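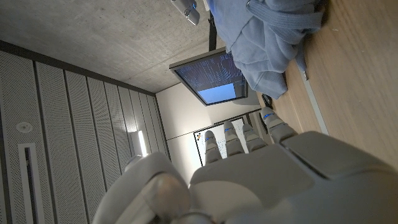 A robotic hand near a wooden tabletop, with small blue lights at the base of the fingers.

Feb 5, 2022

Penudcombe opens "Stekodano" to players, without the usual promises

Cukau, the studio behind the online role-playing game Penudcombe, today released Stekodano, its first paid expansion. It adds one new region, two playable jobs and 61 quests. The level cap goes up by 5.

Earlier publicity called Stekodano "endless." The studio has dropped the word. Testers finished the main story in 30 hours, and several said the middle part dragged.

"I have read plenty of announcements that say a game will change everything, and then I play the thing and it's fetch quests," said Archie Ogilvie, game director. "We have fetch quests too. I cut the ones I couldn't defend."

The new jobs are the Ackah, a close-range fighter who trades health for speed, and the Bellkeeper, a healer. Solo players may find the Bellkeeper slow below level 45.

Lead designer Aba Appiah is waiting on the numbers before calling the job balance settled. "Our test group was small and they all knew the game too well," she said. "Ask me again in a month."

Player housing, first announced in November, is not included and has no release date.

Stekodano requires the base game. Characters must have completed the harbor story to enter the new region.

Press contact: Cukau media desk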